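Forum > Home & Furniture > Refinishing > Tables

Dark patches on a brown tabletop

Posted August 2019 by Sabine Frerichs, Benness

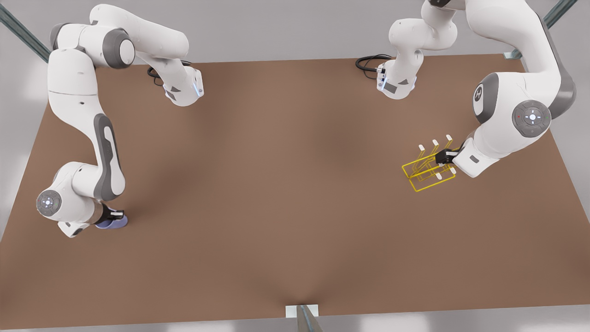 What I have and what I tried

I bought a dining table from an estate sale in Arriaga for $175. The seller said it was oak with an oil finish, maybe redone once. After I cleaned it with dish soap and water, the middle came up dull and darker than the ends. I let it sit for 5 days and it didn't change. I don't want to strip the whole top if I can avoid it. Can I put more oil over it, or does it need sanding first? We eat at this table every day, so whatever goes on has to hold up to plates and wet glasses.

premenine_mike
Sand it. 120 then 220. Then oil. I did mine in a weekend and it's fine.

Corwood
I wouldn't start with sanding. First find out what the finish is. Put a few drops of mineral spirits on a rag and rub a spot underneath, where the top overhangs. If the rag picks up yellow or brown, that is old wax or polish and you can clean most of it off the whole top the same way. Open the windows. Change rags often, and lay the used ones flat outside to dry, because oily rags in a pile can catch fire.

If the rag stays clean, try denatured alcohol in the same place. Shellac will get sticky. Oil won't do much of anything.

Once you know it's oil and the wax is gone, wipe on a thin coat, wait 15 minutes and wipe all of it off. Do the entire top and not only the dull part or you'll see the line. Give it a day and do another. Mine took three coats. It will be roughly 22 days before I'd trust it with a wet glass, so use placemats.

Vodivville Dave
Check if it's veneer before you listen to the sanding advice. Look at the end grain. If the grain on top doesn't carry over the edge it's probably veneer and 120 grit can go right through it. Ask me how I know.

Related
White ring from a hot dish
Can I put oil over old polyurethane?
Wobbly pedestal base, glue or screws?
How to store leftover tung oil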